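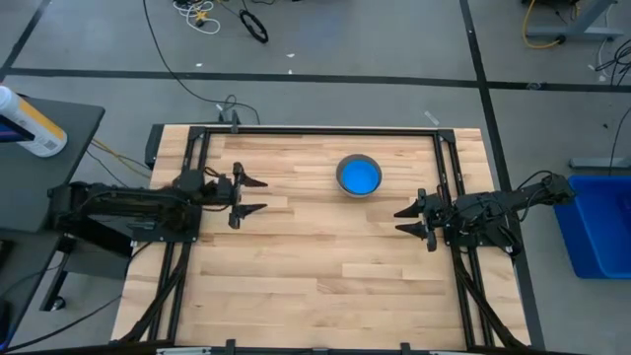
## 4. Preparing the Plumell rowboat for guided trips

Complete this section before the first trip of the season, and again in March if the boat has been stored with its seats removed.

1. Place the boat on level ground, bow facing the ramp.
2. Close both drain plugs. Hand-tighten only.
3. Slide the center seat into its rails until the two latches click.
4. Fit the oarlocks and lock each one with its split pin.
5. Check that the load plate is readable. The limit is 589 lb, including the guide and all gear.

**Note:** If the load plate is missing, order part 200 from Medimen. Do not carry guests until it has been replaced. 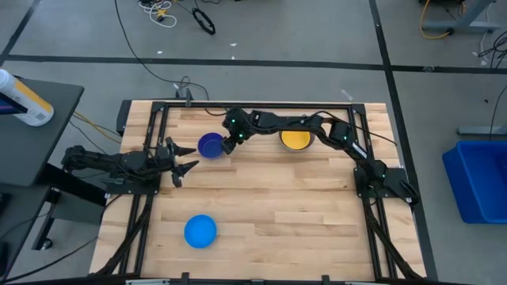 ### 4.1 Oarlock hardware

Each oarlock set comes with a bushing, a washer and a split pin. The pins are short and will pass through the gaps in most dock boards, so open the bag indoors. A round bowl on a tabletop, like the dark blue one on the wood here, will hold the whole set until it is needed.

1. Press the bushing into the socket, flange side up.
2. Add the washer, then the oarlock.
3. Push the split pin through and bend both legs back.

**Caution:** Do not reuse a bent pin – the metal weakens at the fold.

Record the work in the boat log. Trips on the Aliyu route also need the guide's initials next to the entry.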